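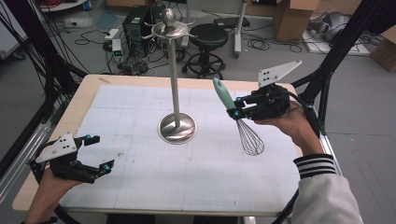 Wouldn't people rather just stay at home on New Year's Eve, one of my course mates asked when I told the seminar group what I was doing, and was I sure there was a project in it at all? I wasn't sure, to be fair, but I'd already put my name down for it, so off I went.

Going Out For Midnight: how four venues in Felberg sell New Year's Eve
Project report, Events and Live Music module
Wednesday, January 1, 2025

What I wanted to find out

I've worked the cloakroom at gigs since my first year, and New Year's Eve always struck me as the odd one out. Same room, same sound desk, often the same bands, and yet the ticket costs far more and people book it weeks ahead (or leave it until teatime on the day and panic). So my question was a simple one: what are people told they're getting for the extra money, and do they feel they got it?

How I went about it

I picked four places in Felberg that had something on for the night. The Nerex is the big one, with room for 500 standing. Duman is a basement bar with a stage you could trip over. Then there's the Jakanel, an old cinema that does mostly folk and a bit of jazz, and finally the student union, which I nearly left out as I know it too well.

All through December I collected everything they put out: posters, emails, the listings in the free paper, the blackboard outside Duman. I also talked to 20 people who had been out to one of the four the year before. I'd hoped for more, but exams got in the way, and a lot of people couldn't remember which venue they'd been in!

What the listings say

The first surprise was how little they say about the music. The Nerex poster had the headliner in smaller letters than the words "midnight balloon drop". The union's email gave the drinks offer first, then the theme (silver and gold, same as ever), then the fact that there would be two DJs, without their names. I read it three times looking for the names.

The Jakanel went the other way. Its listing was nearly all about the band, a seven-piece that plays old dance tunes, and midnight only got a mention in the last line. I thought that was lovely, though one person I spoke to had read it and honestly believed it finished at eleven.

Prices were harder to compare than I'd expected. Duman was charging 15 pounds on the door with nothing included, the union was 7 if you booked early, and the Nerex had so many kinds of ticket (early entry, balcony, balcony with a drink, last entry) that I had to draw myself a table to keep them straight. The Jakanel let you bring your own food, which muddles things again.

What people told me

Most people said they chose by who else was going. The band came up a lot less than I wanted it to, being a music person. What they did care about was the queue, the walk home and whether they could hear each other at midnight. Two friends had fallen out over the balcony tickets and both gave me their side at great length, separately.

The people who had been to Duman were the happiest by a long way, and they were also the ones who'd had the least promised to them. I don't want to make too much of that, as it's a small room and they may well all know each other.

What I'd change

I would start in October, before the posters go up, and I'd ask the venues for their side too. I did email all four, but it was their busiest month and only the Jakanel wrote back, very kindly, to say they'd be glad to talk in spring.
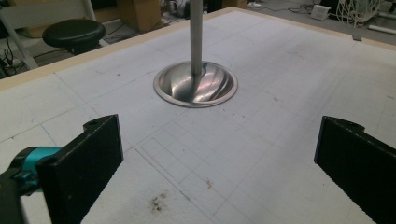

I'd also ask everybody the same questions in the same order. My first few chats wandered all over the place, and when I came to write them up I had pages on taxi fares and hardly a word on why they'd picked that venue. By the end I had a proper list on a card and it went much better.

If I carry this on next year I'd like to add the villages outside town, where the pubs put on a band and don't charge at all. My tutor has a stack of old free papers going back several winters, and I've asked to borrow them over Easter to see when the balloon drop first turns up.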